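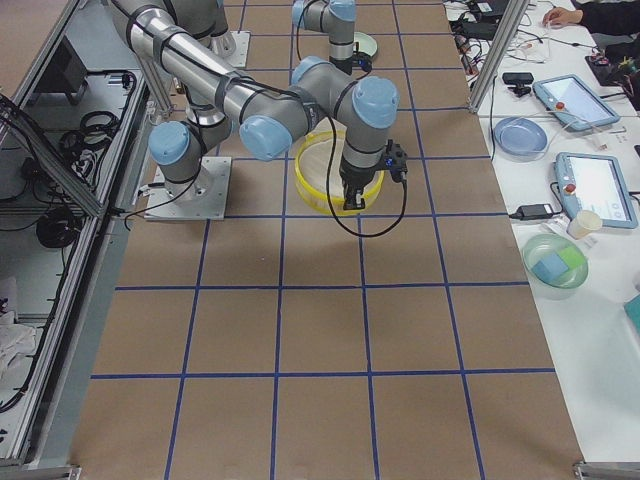
Brown paper, blue tape.

Jellutwood steamer set, two tiers: quick review

Posted June 16, 2023 by Eluned Yorath

Short version: good steamer, bad lid. Would buy again, probably from someone else because Sakthorpe took forever to ship it.

Had mine since October. Use it maybe twice a week, more in winter. Dumplings mostly, buns from the freezer, broccoli when I'm being good. Sits over a Lanz pot I already owned, and the fit is close enough. A little steam sneaks out the side. Doesn't matter much.

Cooking

Even heat on the bottom tier. Top tier runs slower, so swap them halfway. Frozen buns done in the time it takes me to make a dipping sauce. Sweet potato chunks, 30 minutes, soft all the way through. Fish was great, but the smell hung around for two days, so now fish gets its own plate inside the basket.

Line it. Cabbage leaves, parchment, whatever. I skipped it once and spent a whole evening picking dough out of the slats with a toothpick. Never agian.

Water: I put 957 ml in the pot (old measuring jug, odd markings) and that gets me through two rounds. Check it anyway. Burned a pot dry in the first week, totally my fault.

Stacking

Tiers sit on each other nice and snug. Grab the top one by the rim and lift straight up, with mitts. Don't twist. My friend Yi-chun Yeh twists hers and it sticks every time.

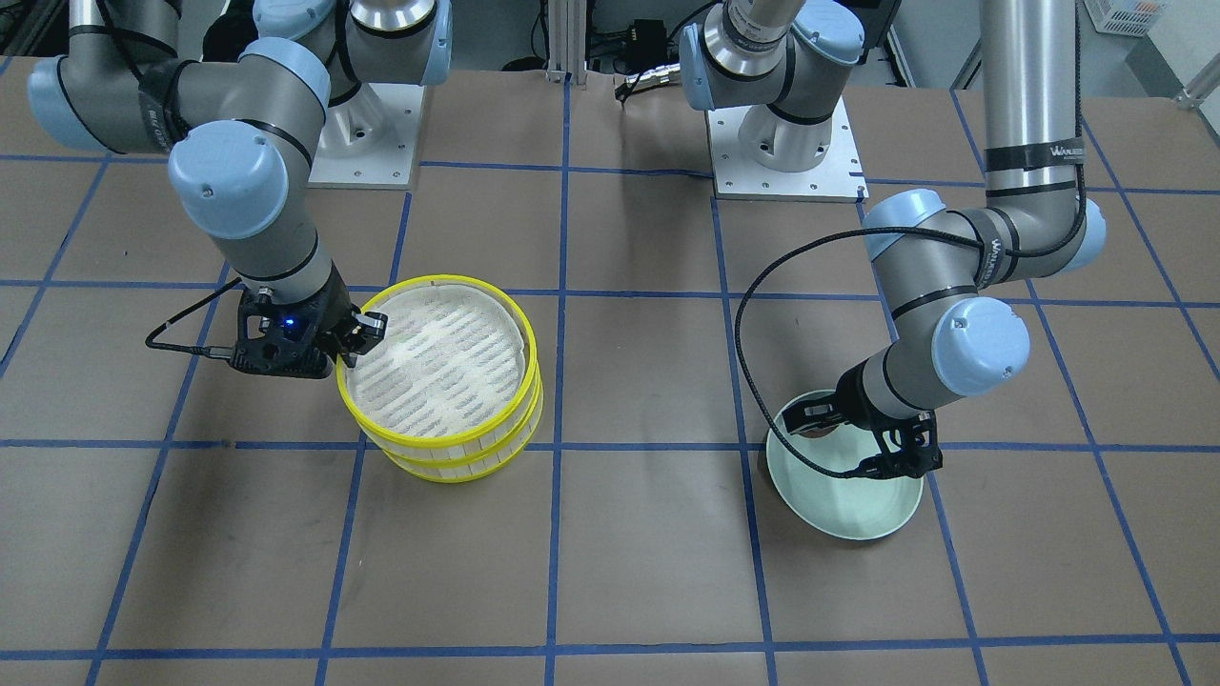 The lid

Meh. Loose from day one and it drips in the middle, right onto the buns. A dish towel under it helps, just keep the corners well away from the burner. The lid on my old Cirex set was way better, shame the rest of it fell apart.

Cleaning and storage

Hot water, soft brush, no soap. Dry it standing on edge, overnight at least. I put mine away damp once and got a gray spot, scrubbed most of it off with vinegar. Also it takes up a whole shelf, so measure frist.

Four stars. Would be five with a decent lid.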